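Werkstattbuch, Januar, Eintrag zu den Sohlenplatten

Schon wieder Devura. Vichien hat die Probeplatten für den neuen Fußballschuh auf meinen Platz gelegt, mit Zettel: »bitte unvoreingenommen«. Ich versuche es.

Laut Datenblatt soll die Platte im Vorfuß mehr Energie zurückgeben als unsere alte Clillberg-Platte. Wie viel mehr, steht da nicht, nur ein Balkendiagramm ohne Achsenbeschriftung. Solche Diagramme habe ich in dem Geschäft zu oft gesehen. Am Ende schießt der Stürmer genauso am Tor vorbei wie vorher, nur in einer anderen Farbe.

Biegeprüfung, Charge 2141, Größe 42, zwei Platten. Einspannung wie immer an der Ballenlinie, Raumtemperatur, keine Einlegesohle. Platte A lief durch. Platte B hat nach 317 Zyklen am zweiten Stollensitz außen einen hellen Strich gezeigt, Weißbruch, noch kein Riss. Abgebrochen und beiseitegelegt. Vichien meint, das sei ein Einspannfehler. Kann sein. Die Backe saß bei B etwas schräg, das muss ich zugeben. Trotzdem kommt mir die Stelle bekannt vor: Die Clillberg hatte in der ersten Fassung dort ihre Probleme, und damals hieß es auch zuerst Einspannfehler.

Stollengewinde: M6, von Hand leichtgängig. Mit Schlüssel angezogen, 7 Stollen ohne Befund, einer dreht leer durch. Ob die Buchse locker ist oder das Gewinde hin, sieht man erst beim Aufschneiden.

Obermaterial (Muster von Jitpraphai): gestrickt, dünn beschichtet, angeblich »zweite Haut«. Fühlt sich gut an, keine Frage. Aber an der Zehenbox hebt sich die Beschichtung, wenn man mit dem Daumen dagegenreibt. Auf Kunstrasen gebe ich dem keine halbe Saison. Jitpraphai schreibt, das sei ein Vorserienproblem. Vorserienprobleme haben bei denen eine erstaunliche Lebensdauer.

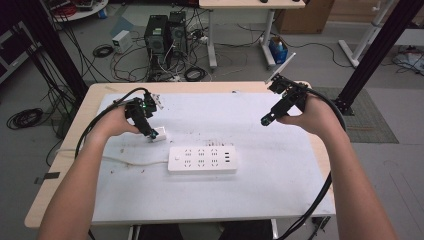
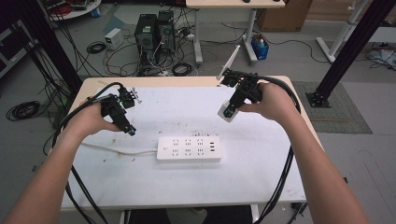
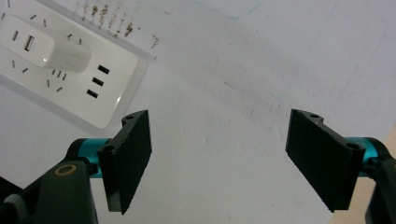 Zum Tragetest beim Arkham-Platz: Die Rückmeldebögen sind da und für mich wenig wert. Die Spieler wussten, welcher Schuh der neue ist, und der neue hat natürlich gewonnen. »Explosiver« steht auf mehreren Bögen. Was soll ich mit »explosiver«? Beim nächsten Mal beide Paare schwarz überkleben und die Reihenfolge tauschen, sonst spare ich mir das Auswerten.

Eine brauchbare Angabe gab es doch: Druck am Außenrist nach der Halbzeit, und zwar bei den Spielern mit breitem Fuß. Passt zum Leisten, der ist gegenüber dem alten vorne schmaler geworden. Vichien bestreitet das. Leisten also nochmal mit dem Maßband prüfen, an der Ballenlinie und zwei Finger dahinter, und zwar zusammen, damit wir hinterher nicht wieder über zwei verschiedene Zahlen reden.

Offen:
Platte B unter die Lupe, Weißbruch markieren
neue Platte aus derselben Charge, Backe vorher ausrichten
durchdrehende Buchse aufschneiden
Devura nach den Achsenwerten fragen (zum zweiten Mal)
Reibversuch Zehenbox, nass und trocken

Bis dahin keine Freigabe von mir. Vichien darf seine Gegenmeinung gern daruntersetzen, Platz ist noch auf der Seite.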